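Subject: Re: [ornemness-rowing] Paint, again

Jana Reuter wrote:

> Before anyone buys anything, could we please settle the color of the
> new boat? Last July we agreed on "something cheerful" and then went
> home. Bakke will hold the price on the marine enamel until the end of
> the month. The quote is 3,839 for hull, oars and the trim on the shed
> door, primer included. I would also like to know who still has the
> sanding blocks.
>
> Jana

Jana, I have two of the sanding blocks. The third went into the harbor during the Fusau regatta and I think we should let it rest.

On color. I have now read the whole thread back to the beginning, which took most of an evening and a fair amount of cheese. As far as I can tell we have three camps. One wants dark green, because the old boat was dark green. One wants white, because white is cheaper and hides the filler. And one wants "anything but green," and has so far declined to say what anything might be.

I'd like to speak up for the old boat for a moment. Yes, it was green, and yes, it was handsome on the slip. It was also close to invisible on the water after four in the afternoon. Anyone who rowed the Gunero crossing in it will remember the ferry coming on at us with every sign of not knowing we were there. The skipper was very nice about it later. He said he took us for weed. 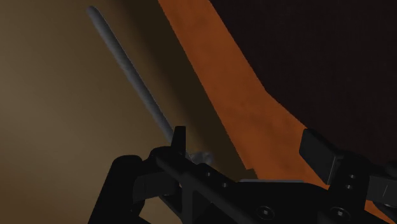
My vote is orange. I mean a proper broad stripe of it, bow to stern, wide enough that a ferry skipper with his mind on lunch can't miss it. Everything else can be as dull as the green camp likes. Put a big band of orange next to flat tan and olive brown and the eye goes to the orange first, and the brown can sulk in the background where it belongs. I would be perfectly content with a tan hull and one loud stripe. It would even use up the beige left over from the shed.

A few smaller points while I have everybody's attention, or at least Jana's.

The oars. Please can we not paint the handles this time. I know they looked smart. I also know what my hands looked like at the end of 16 kilometers. Blades, yes, and up to the collar if you must. Bare wood and a bit of oil above that.

The price. Bakke's quote is fair for what it is, but it has five tins of topcoat in it and I can't see where the fifth one goes. We used three on the old boat and she was longer. Either they know something about this hull that we don't or somebody is being optimistic. I'm happy to call and ask. I'm less happy to be the one who tells them we only want four, as I'm still in their bad books over the varnish.

The name. I realize it isn't on the agenda. It is going to come up the moment someone has a brush in their hand, so let me say now that I am against puns. The boats at Fusau all have puns on them and you can see what it has done to those people.

Drying time. The tin says overnight between coats. The tin has never been to Ornemness. Last time we left it two nights with the shed doors shut and I still came away with half the trim on my sleeve. I'd allow a week for the whole job and keep the dog out.

If there's a vote I can't make it before seven, but Jana has my proxy, on the understanding that she doesn't use it for white.

Also, whoever borrowed the long ladder, it would be lovely to see it again.

Recent messages in this list
Re: Paint, again
Gunero crossing: tide times
Lost: one long ladder
Shed key, second copy
Re: Re: Paint (was: Varnish)
Minutes, July meeting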